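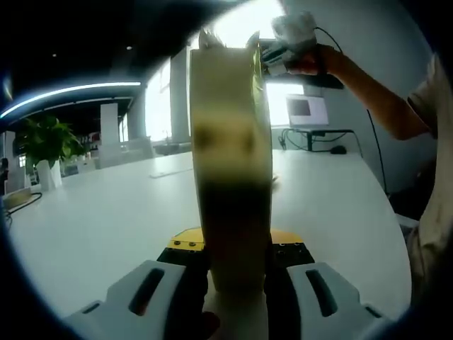 Zurkano Color Terms is a data set of free-text color names written in English by adult readers who were shown flat color chips and small pieces of translucent material. It was built for work on the words people use between yellow, green, and brown, where existing word lists are thin and spellings vary. Translucent pieces get their own table because one name seldom covers them: something olive brown-green in its lower half and pale yellow near the top, against a white table, is two entries in this data set, and a label such as "yellowish olive" for the whole is kept as a third. The flat chips do not have this problem and have one target region each.

Contents

chips.csv holds one row per flat chip, with the chip ID and its color coordinates in CIELAB under D65.
names_flat.csv holds one row per response to a flat chip.
names_translucent.csv holds one row per response to a translucent piece. A piece may have several rows from the same respondent.
terms.csv maps raw spellings to normalized terms.
sessions.csv holds lighting and background for each session.
CHANGES.txt lists corrections by version.

All files are UTF-8 with Unix line endings. Fields are separated by commas, and any field that contains a comma is wrapped in double quotes. Missing values are empty. The string NA is a valid response (two respondents typed it) and should not be read as missing. Several spreadsheet programs and at least one common statistics package will convert it unless told otherwise.

Size

There are 200 flat chips and 16 translucent pieces. The normalized list has 26 head terms, each with its modifiers stored separately. A raw response can be up to 200 characters long. Longer text was rejected by the entry form, which displayed a message and kept what had been typed.

Fields in names_flat.csv

response_id: integer, unique across both response files.
session_id: key into sessions.csv.
respondent_id: integer. Stable within a release, reassigned between releases.
chip_id: key into chips.csv.
raw: text exactly as typed, including leading spaces and capital letters.
head: normalized head term, for example "olive" in "dark olive".
modifier: everything that is not the head term, lower case, in the original order.
seconds: time from display to submission, to one decimal place.

names_translucent.csv has the same fields with piece_id in place of chip_id, plus one more:

region: upper, lower, edge, or whole. The respondent chose the region before typing. Color at the rim of a piece often differs from color on its face, so edge was added as a choice after the pilot. Pilot rows have no edge value and are marked pilot in sessions.csv.

Collection

Respondents sat at a table with a matte white cover. Flat chips were placed one at a time on a neutral gray card. Translucent pieces were stood upright on the white cover with no card behind them. Room lights were on a fixed setting and blinds were closed. Illuminance at the table surface was measured at the start and end of each session, and both values are in sessions.csv. Where the two differ by more than the tolerance given in the header row, the flag column is set to 1. Flagged sessions are included in the release and it is up to the user to drop them.

Order of presentation was random within each respondent. A respondent could skip any item. Skips are stored as rows with an empty raw field, and their seconds value is still valid.

Respondents took a standard plate test for color vision before starting. The result is not released. People who did not pass were invited to continue, and their rows are in a separate file available on request.

Normalization

Azadeh Jafarzadeh wrote the first mapping from raw spellings to head terms. Gholamreza Ghorbani reviewed it without seeing the color coordinates. Disagreements were settled by discussion and are marked in the note column of terms.csv. The rules are:

1. The last color word in the phrase is the head. "Yellow green" has the head green.
2. A word ending in -ish is a modifier. "Yellowish olive" has the head olive.
3. An object name stands as a head only if it was used alone at least once. "Mustard" and "khaki" qualify. "Old newspaper" does not and is stored with an empty head.
4. Spelling errors are corrected in head and modifier and left alone in raw.
5. Hyphens are treated as spaces.

Rule 1 fails on phrases such as "green with some yellow". These were handled by hand.

Known problems

Chip IDs 41 and 42 were swapped in the first release. The April release fixes this. Anyone holding results from the earlier files should rerun anything that depends on those chips.

The seconds field includes typing time, so it is not a clean measure of how hard a color was to name. Long responses take longer.

Coordinates are given for flat chips only. No single measurement was judged to be meaningful for the translucent pieces, whose apparent color depends on thickness and on what stands behind them. Do not estimate coordinates for them by averaging the chips that share a head term.

The respondents were recruited in one city and most had attended college. Terms from paint catalogs may be more common here than in the general population.

Tan and beige overlap heavily. A model trained on head alone will show confusion between them that reflects the respondents and should not be treated as label noise.

Suggested uses

Studies of color vocabulary, checks on color dictionaries, and teaching material on free naming tasks. The authors have used it to test a text normalizer called Muvov, which is distributed separately and is not needed to read the files.

Uses to avoid

The data should not be used to screen individuals for color vision, to match paint or dye, or to identify a material from its color name.

Splits

There is no official train and test split. If one is needed, split by respondent_id. Splitting by row puts the same person's habits on both sides and inflates accuracy.

License and contact

The tables may be used and changed for any purpose with credit to Zurkano Color Terms and the release month. Send corrections to the maintainers with the response_id and the file name. Reports that give only a row number cannot be handled, as row order changes between releases.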